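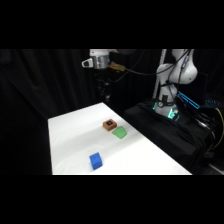 *Collecting demonstrations with three blocks on a white tabletop.*

5 July 2024

Vila, the startup selling shelf-stocking arms to small stores, likes to say its system has learned from 202 hours of examples. I keep asking, 202 hours of what? The pitch deck gives the number in big type and leaves it there. An hour spent doing nearly the same thing over and over isn't worth much to a store with bad lighting and a crooked shelf. 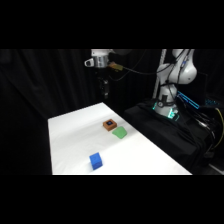
My complaint is with how we pick examples, and I've made it since the Kornetholm workshop. We go for what's easy to reset. A blue cube, a soft green block and a brown one on a bright table, with a black curtain hung behind them, make for clean data. They also make a world with no clutter in it. Then we act surprised when the policy falls apart in a kitchen.

People answer that variety comes later. The Wosia group promised that last September and has added two objects.

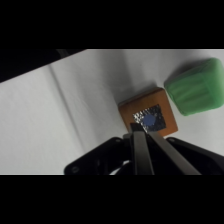
Wrist cameras are supposed to rescue us, and I'll grant they help some. They get close enough to pick up wrinkles in the cloth and the speckled patch on the brown block. But the gripper itself hides part of that block, and a learner could latch onto a crease as easily as onto the thing it's meant to grab. I'd want to see the cloth swapped before I believed anything.

Effiong plans to publish its failed attempts along with the good ones. I'd trade up to half of Vila's hours for those.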